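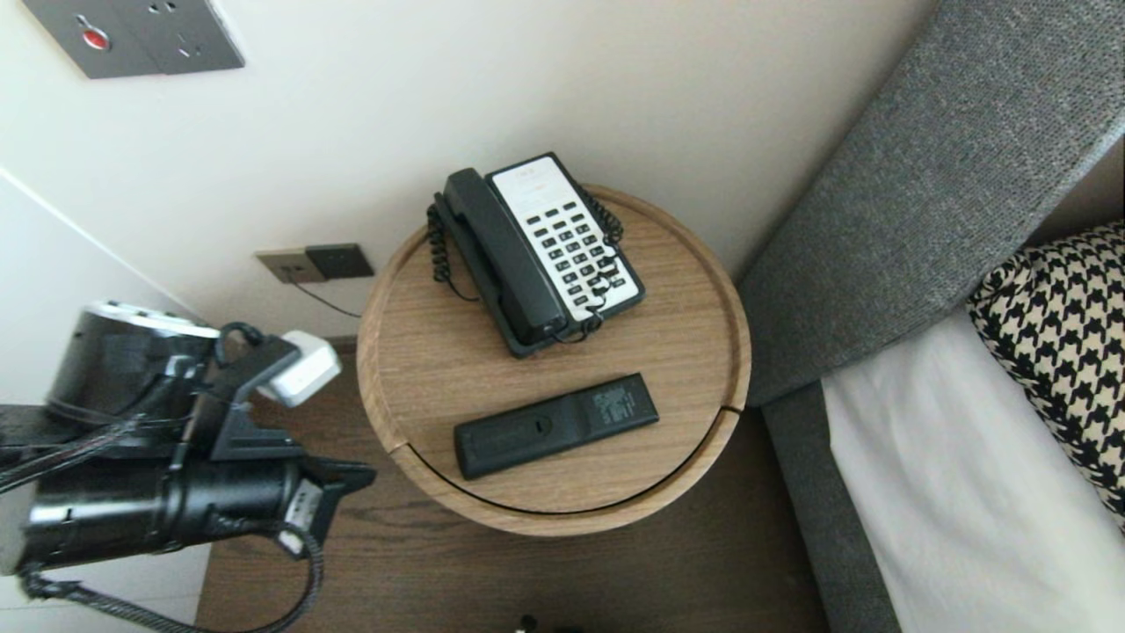 5.2 Camera and controller comparison in the guest room

The kitchen and hallway tests in the previous section used one camera at a time and the Bulten controller only. In the guest room we ran both cameras together and added the Kanaan controller. The arm, the fingers and the gripper settings were left as they were. We wanted to know how much of the approach error came from what the arm could see and how much came from how it was told to move.

The test object for this part is the side table next to the bed. It was a useful target for several reasons. The top is round, so there is no straight front edge for the detector to lock onto. It stands in a corner with the padded side of the bed close by, which limits the directions the arm can come from. A corded telephone and a remote control were left on the tabletop in all runs. Both are black and so is the gripper, and in the head view the detector sometimes joined the two into one region when the fingers came near.

Each controller was given 100 approaches. An approach began with the arm in its rest pose and ended when the closed fingertips reached a marked offset from the furniture, or when the operator stopped the run. No objects were picked up in this part. Grasping is covered in Section 5.3.

The head camera gave the better position estimate at the start of an approach. It sees the whole tabletop and enough of the wall and the bed to place the table in the room. Its trouble came late. As the arm moved in, the gripper housing and the cable loop covered more and more of the view from the left, and the estimate for the near rim of the table began to drift. The Bulten controller followed this drift and kept correcting toward it, so the last part of the path was often a slow curve where a straight line would have done. The Kanaan controller holds its last confident estimate for longer before it accepts a new one, and its paths were straighter for that reason. It also missed by more when the first estimate was wrong.

The wrist camera had the opposite pattern. Figure 4 gives its view with the fingers closed and the table at the upper left. The fingers take up the lower center of the image at all times, but the cutouts let the floor and the bedding show through, and we found that masking the full outline of each finger threw away pixels that were worth keeping. We changed the mask to follow the solid parts only. The thin black legs under the table were the hardest feature in this view. They were picked up well against the brown floor in some runs and dropped altogether in others, mostly when the bright white cloth on the right pulled the exposure down.

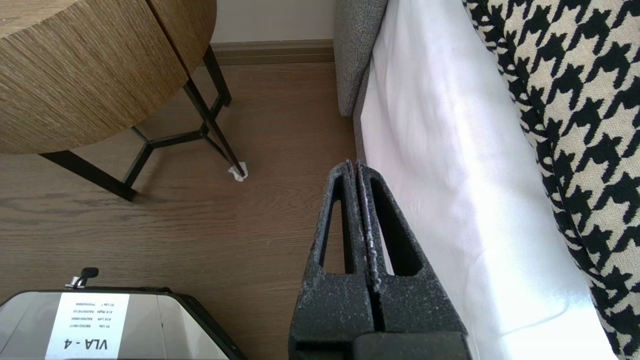
Cotau Technical Papers, Vol. 2, p. 60

Fixing the exposure by hand at the start of the session removed most of the dropped legs. We did not repeat the earlier runs with the new setting, so the two halves of the wrist camera data should not be pooled. The houndstooth cushion was a smaller problem than expected. Its pattern produced a large number of matched points, but they stayed together and could be rejected as a group.

A second set of approaches was aimed at a piece of wood furniture with a shelf board that runs into a curved panel. The joint between the two makes a good visual target — it is narrow, it has a clear angle, and the grain changes direction where the parts meet. It is also a poor place to be wrong by much, as the curved side leaves little space for the arm housing when the wrist turns. We lowered the speed limit for this set under both controllers.

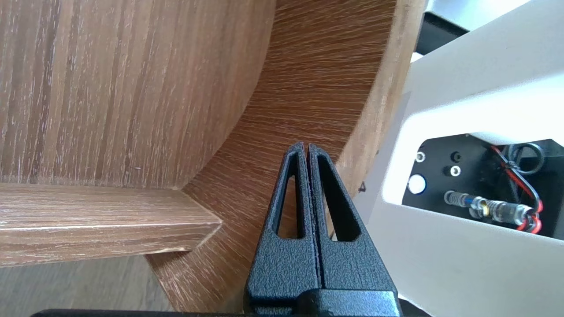

With the lower speed limit the difference between the controllers nearly went away. Both brought the fingertips to the marked offset in most runs, and the remaining failures were stops called by the operator when the housing came too near the rim. The operator stopped the Kanaan runs somewhat more often. We think this reflects how the motion looks from outside, with long steady moves and few small corrections, more than any real difference in clearance. The recorded joint positions do not show one.

The fingers themselves were the Flarna pair used throughout the paper. Their narrow tips helped here, and we saw no case where the tip shape limited an approach. The wide base is another matter. In the wrist view it hides everything directly below the fingers, and neither controller has a model of what is there. For low targets we had to rely on the head camera, which by that point in the approach was partly blocked by the arm.

Switching from the head estimate to the wrist estimate partway through the move gave the most even results under either controller. The switch point was set by hand from a few practice runs. When it was set too early, the wrist camera had only part of the table rim to work with and the estimate jumped. A late switch carried the drift from the head view into the last stretch. We kept one switch distance for the side table and a shorter one for the shelf joint, and both are used without change in Section 5.3.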